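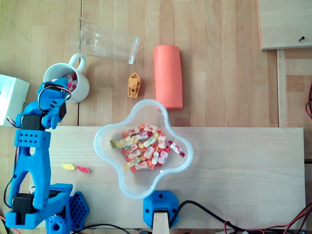

Nayeli Benavides wrote to us that she had tried three different finger shapes on wrapped candies, and that the soft pad made a bigger difference for her than a stronger servo. Her arm could already close hard enough, she says, but the wrapper slid out at the twisted end. We agree with her, and we changed the order of this page so the finger pads come before the motor upgrade.

Skonitz Finger and Wrist Set
For small 3D-printed desktop arms

The Skonitz set is a gripper kit for people who already have a printed arm and want to compare grippers on light, irregular things. It fits arms with standard-size hobby servos at the wrist. You can order it printed in blue, or buy only the hardware and print the parts yourself from our files.

Our test table is kept simple. We use a plastic bowl with wrapped candies and gummies, a mug, a drinking glass, a foam cylinder and the little printed boat that everybody with a printer has made at least once. The candies are the hardest of these. The wrappers are slippery, every piece lies in a different way, and the fingers must go in between the neighbours without pushing the whole pile over the rim.

What is in the box
One pair of straight fingers
One pair of curved fingers
8 stick-on pads, soft rubber
Wrist bracket with screws
Servo extension lead

How we compare
Each finger pair gets the same program and the same bowl, filled again between the rounds. We write down a pick when the piece leaves the bowl and arrives in the mug. A piece that falls on the board is a miss, also when it was held for most of the way. Hernán Giraldo runs the arm and Charito Tiongson keeps the sheet, so the person who tunes the program is not the person who decides what is a miss.

With the straight fingers the approach angle matters a lot. Coming in low from the side, the arm needs more room near the rim -- and the gripper wires must have enough slack to follow the wrist. Please check this by hand, with the power off, before your first run. 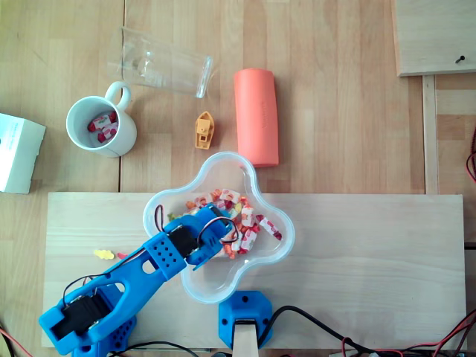 Choosing your fingers
Straight fingers are better for the boat and for single gummies on a flat board. Curved fingers hold the foam cylinder more securely, and they are our favourite for wrapped candies with the pads on. For a glass lying on its side we do not recommend either pair without pads.

Fitting
Take off the old fingers, centre the servo, then mount the bracket. Tighten the screws only after you have moved the wrist through its full travel. Kevin Chambi wrote the fitting sheet and it is also available in Spanish.

Compatibility
Works with the Fluston controller board, and with other boards that send a normal servo signal. The Cadau overhead camera mount is sold separately. Its colour calibration card is included with the mount, not with this set.

Delivery
Blue sets are printed to order and leave our workshop in 6 working days. Hardware-only sets are normally sent the next morning. Replacement pads can be ordered from the same page.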